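WORKSHOP NOTEBOOK
Stondow Toy and Learning Materials Workshop
Entry for September, morning session
Entered by: Tariq Soomro
Job: 3115, painted shape blocks, second finish review

Purpose of the session

The session was held to review the painted finish on the small shape blocks before the set is released to Vallejo for packing. The first review was suspended when several blocks showed paint build-up along the edges. The affected blocks were returned to the finishing bench, sanded by hand and repainted. This entry records the condition of the repainted blocks, the method used to lay them out, and the points that remain open.

Work carried out before layout

The blocks were taken from the drying rack at 8:40 and wiped with a lint-free cloth. No solvent was used. The drying log shows that the last coat had been left overnight with the door to the spray area closed, as required by the shop procedure.

Each block was checked by hand for raised grain. Two of the cylinders had a faint roughness on the rim of the flat face. It could be felt with a fingertip but was difficult to see under the ceiling lights. Both were rubbed down with the gray pad and wiped again. The rims are now acceptable. The finishing bench should be reminded that the rim takes paint differently from the face, as it is end grain on one side only of the cut.

The star gave the most trouble in the first review. Paint had collected in the inner corners and dried thick. The repainted star was done with the narrow brush and a thinner mix, and the corners are clean. The same brush should be used for every star in the production run. It is kept in the left drawer of the finishing bench and is to be returned there.

Paint

The green, blue, yellow and red are all from the Grutden water-based range and were mixed from the same delivery. The yellow required an additional coat over the primer. This had been expected from the sample cards. The additional coat has softened the edges of the yellow blocks slightly, and colleagues who compare them with the bare wood masters will notice the difference. The matter was discussed with the finishing bench and it was agreed that the softer edge is within the drawing.

The red covered well in the usual number of coats. The blue is a shade darker than the card held in the office. The card itself is old and has been kept near the window, and a replacement has been requested under reference 663.

Layout

The review board was used as the background for color comparison. It is the pale wood board, and its tone is close to that of the storage tray in which the set will be supplied. Comparison on the blue pegboard of the table was tried first and abandoned. The blue blocks were hard to judge against it and the yellow appeared stronger than it is.

The blocks were set close together down the right side of the board. The order was chosen so that colors which will be neighbors in the tray could be compared directly. Green and blue were placed at the far end, yellow and green in the middle, and red toward the near end, with the blue triangular prism last. The remainder of the board was kept clear for turning individual blocks over during inspection.

The line was left slightly curved. An attempt to straighten it against a steel rule marked the edge of one of the cylinders, and the rule was put away. The mark was polished out. Steel rules are not to be placed against finished blocks in future reviews. The felt-backed strip in the measuring cabinet is suitable and should be used if a straight line is needed.

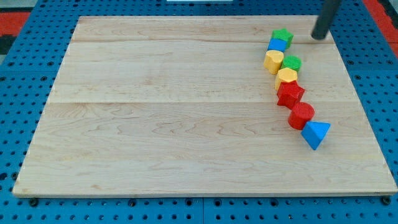 Findings

Color match between blocks of the same color: accepted. The two reds were compared face to face in daylight at the door and no difference was found.

Edges: accepted, with the remark on yellow given under Paint.

Flat faces of the cylinders: accepted after rubbing down.

Yellow hexagonal block: accepted. There is a light sheen on the top face when it is viewed at a low angle. The Dindent matte sealer was applied with a brush on this block and with a pad on the others, and the brush is the probable cause. Pad application is to be used for the whole run.

Blue triangular prism: held. The sharp corners meet the drawing, but the drawing predates the current requirement for corner radius. The block is not to be released until the drawing office has confirmed the figure in writing.

Open points

The drawing office is to confirm the corner radius for the prism and reissue the sheet.

The finishing bench is to prepare a trial batch of 100 blocks using the thinner mix and the narrow brush where specified, with pad-applied sealer throughout.

Vallejo is to be informed that the packing date depends on the prism. Tray dimensions are not affected.

The review board has two light pencil marks on its underside from an earlier job. These are to be removed before the board is used again for color work.

Blocks returned to the covered shelf at 11:15. The prism is stored separately in the hold box with a copy of this entry.

T. Soomro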